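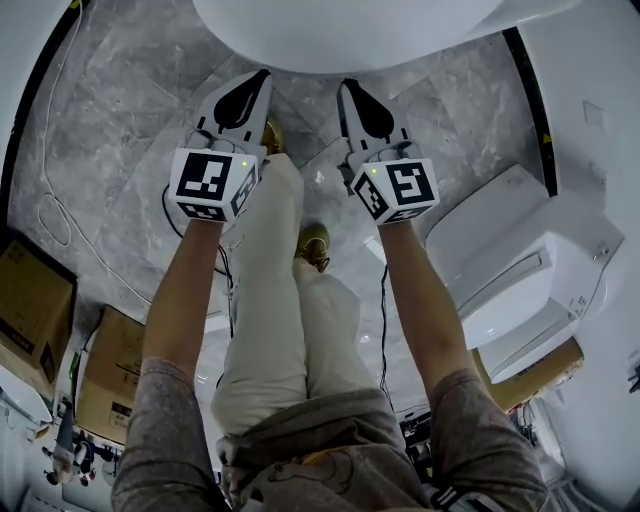 I keep reading that marble floors are easy. One magazine piece Annelies Thaler sent me called them "practically self-cleaning," and I would like to meet the person who wrote it and hand her my mop.

Marble has opinions. Vinegar is out, lemon is out, and the special stone soap from Flolov costs over 40 dollars a bottle. I bought one in April. As far as I can tell it does what warm water and a squirt of dish soap did, with more perfume. The gray veining hides dust beautifully, so you find out about the dust through your socks.

Then there are the white walls.

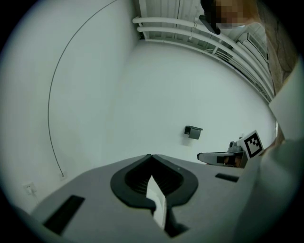

White is supposed to make a room feel bigger. Maybe. Mostly it makes every cord look like a crack. I've looked at the Brirberg cord covers, 6 to a pack, and they seem to be plastic strips with a nice font on the box. I'm not convinced. A black cord on a white wall is still a cord once you put a lump over it.

I'll try the cheap tape first and report back, probably grumpily.

Comments

Lorraine Staniforth: I have the Flolov soap too. It left streaks in my hall -- back to plain water.

gamage65: Paint the cord white. Done.

We use cookies to improve your experience. Accept | Manage settings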